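From the Sunday letter, Sun 1 March

The rulebook nobody has tried to break yet

The Cudow draft on good practice for shared-space robot work landed in my inbox again this week, now in its third revision, and it has grown. It was 54 clauses when I last complained about it here. I stopped reading the contents page when the sub-clauses picked up their own sub-clauses. Dorin Husar at Lill, who has sat through more of the drafting calls than I could stand, tells me the group is proud of it and wants it adopted by May. I'd like to slow them down a little.

My trouble starts with the section on handling tasks. Cudow sorts them by the weight of the object and the speed of the arm, and from those two numbers you get a class, and from the class you get your duties: how often you inspect, what you log, who has to sign. Fine for castings. Now take a job like putting a plate on a wire stand. The plate weighs next to nothing and the arm is moving slowly, so the draft drops it in the lowest class and asks for almost no paperwork. But ask anyone who has tried it which is harder, shifting a box from one pallet to another or getting two fingers on the rim of a shallow dish that is lying flat.

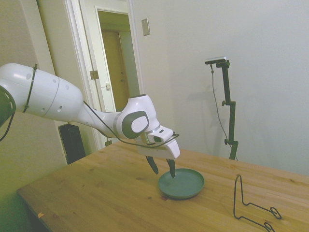 The contact is small, the approach has to be close to the table, and a few millimeters of error puts a fingertip into the wood. None of that shows up in weight and speed. The class tells you how badly a person could be bruised, and I agree that comes first, but the draft then uses the same class to decide how the task is tested and reported, and those are separate questions. Somebody merged them to save a table in the annex.

Dorin's answer is that the lowest class is a floor and any decent shop will do more. I have heard this about every standard I have ever read. Shops do what the sheet says. If the sheet says one line in the log, there will be one line in the log, and it will say "OK".

Then cables. Clause 31 says that any cable added to an arm after delivery must be "suitably retained along its length." I have read that phrase maybe thirty times and I still couldn't tell you whether a given arm passes. Is one strap enough? How much slack at the wrist? Too little and the joint pulls the connector at the end of its range, too much and you have a loop waiting to catch on whatever is standing on the table. The Grusivier people, who I often disagree with, at least wrote a procedure in their house rules: run every joint through the range the task uses, at low speed, with a person watching the cable and only the cable. Repeat after any change to the tooling. It takes a few minutes. You either did it or you didn't, and that is what I want from a rule.

Same story with the floor. The Cudow text has two full pages on fencing and half a sentence on cables underfoot. I would swap those. Most of the small cells I visit have no fence and don't need one, and all of them have wires on the floor.

The part I dislike most is the one everyone else seems to like, the new annex on success rates. It asks a supplier to state a figure for each task, and it gives a recommended number of trials, which is 251. Why 251? I asked. Dorin asked for me. The reply came back that it was "arrived at in discussion." Poltix have already put out a sheet claiming 1208 attempts at a tabletop placing task, and good for them, but the sheet doesn't say what counted as an attempt. If the arm comes down beside the plate, stops, backs off and comes down again, is that one attempt or two? If the plate ends up leaning on the stand at a silly angle and stays there, does it count?

I'd take a small number with clear terms over a big one without them. Four things would do me, and they'd fit on a card. Say where the object started and how much that position was allowed to vary. Say when the clock starts. Say what the finished state looks like, in words a stranger could apply. Say who or what reset the table between runs. The annex has none of these, but it does tell you what font size to use on the cover page.

A rim grasp is a good way to see the gap. One finger has to come down inside the dish and the other outside it, and the moment before closing is where the whole thing is decided.
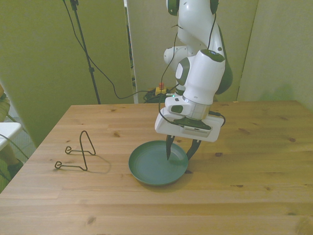
Under the draft you would report only the end: plate on stand, yes or no. A run that scraped the dish along the wood before the fingers got hold of it scores the same as a clean one. I would want contact with the table reported as its own column. Lill do this internally, by the way, and Dorin has promised to bring it up, though he also promised that last time.

On stop buttons I have less to grumble about. The clause is short. It says the button must be reachable from where the operator stands, and must be tested at the start of each session by pressing it. Good. I would add that "reachable" should be checked with the arm moving and the operator in the place they really stand, which is seldom the place on the drawing. Measure it after the first week, once people have shuffled things to suit themselves. And please strike the note allowing a software stop "where a physical device is impractical." I can't think of a bench where a physical button is impractical. I can think of several where it would be slightly annoying to fit.

I should say what the other side says. Two readers wrote after my last grumble to point out that small labs won't read a long standard at all, and that a vague one they do read is better than a sharp one they don't. There is something in that. But then make it short as well as sharp. Half of the present draft is definitions, and three of those definitions are of the word "task," and they don't agree.

There is also the money. Registering a cell under the scheme will cost 3000 a year, and what you get for it is a certificate and a listing. No visit. I asked whether anyone from Cudow would come and watch a cell run, even for an hour, and was told that self-declaration is "the preferred route at this stage." So a shop fills in a form about itself, using terms that nobody has pinned down, and pays to have it filed. I don't think I am being unkind in saying the certificate will mostly tell you who had the budget.

Comments on the draft are open until the end of the month, and the form does accept attachments, which the last one didn't. If you send only one comment, make it on the success-rate annex and ask them to define an attempt. If you have a second one in you, quote Clause 31 back at them and ask which of your arms would fail it. I've sent both already. Copy me in if you get a reply with any substance and I'll print it, including if it says I'm wrong about the 251.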